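Lamptey learns to cope with see-through plastic
January 4, 2024 | By Selma Ivanov
Print this item | E-mail to a friend

The new release of Lamptey, our perception and planning software, is out to all the Druvemside benches, and I'm delighted with it! If you have been following along since June you'll know what held us up: thin, clear, floppy things. The old depth step looked straight through them and gave the planner the tabletop instead, so every path it drew ended a little too low.

Obed Sowah rewrote that step from scratch. It now works out the outline from colour first and treats depth as a hint, and it keeps several guesses alive until the fingers are close (my favourite part, and it costs us only 10 milliseconds a cycle).
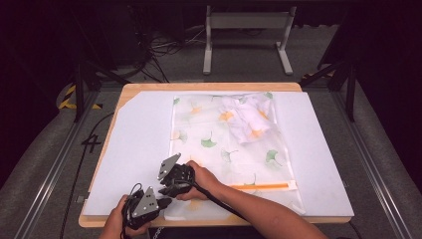
The other big change is in how we line up the two hands. Each gripper used to keep its own clock, and on long recordings they drifted apart just enough to spoil a two-handed pull. Both streams now share one clock, and the replay tool will flag any gap before you start training. We ran it over 2,000 old recordings and got 300 back that we had written off, which made my week!

Still on the list: folds hidden under a printed surface, and a planner that gives up sooner when it is stuck. The Osness team have offered to test both, and we'd love more bug reports from everyone else. Send the log file too, please, even if it's huge.

Contact: Selma Ivanov, Prallden newsletter desk | © 2024 Prallden | Back to top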